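Shoe corner, spring clear-out and the Wednesday table

Quick one this time, the hall boiler is being serviced and I'm typing in my coat.

The swap at Pemine Hall went well. 133 pairs handed in, 100 of them gone by closing, which beats last year by a mile. Kids' sneakers went first, as always, then rain boots. Winter boots hardly moved. Heels — please, no more heels. We have a whole crate of them and the crate is heavy.

Rocío Varela did the sorting with her two sisters and had everything out by size before the doors opened at nine. Huge thanks. Also to whoever left the coffee cake on the windowsill. Plate is still here, blue rim, come get it.

Now the leftovers. Most are going to the Drullgate shelter on the next van run, but house shoes and slides stay with us for the Wednesday table. They're easy to wipe down, they fit a range of feet and people ask for them all the time once it gets warm.

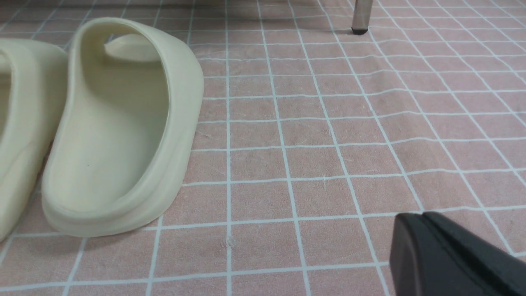
Cream slides on the pink grid cloth. Free to whoever they fit.

If you want them, tell Braulio Sandoval at the desk and he'll put your name on a slip. First come, first served, no holding past the weekend. Try them on before you take them, sizing on slides is all over the place and we dont do returns (we don't have anywhere to put returns).

For anyone bringing things in before June:

Wash them first. Soap, warm water, an old toothbrush for the sole. Let them dry overnight, out of the sun, the foamy kind can shrink if they bake on a porch.

Tie pairs together, or use a rubber band. We ended up with 14 single shoes last time and they are still sitting in a bag under the stairs. If you're missing a left loafer, brown, come look.

No bags left outside the door after hours. They get rained on and then we have to throw teh whole lot out.

Shelving — the rack from Cervantes Street is in, two bolts short. Anybody with a jar of odd bolts at home, bring it along. Until then slides and slippers live on the cloth, boots along the wall.

Next table is Wednesday, 4 to 6, side door. Bring your own bag.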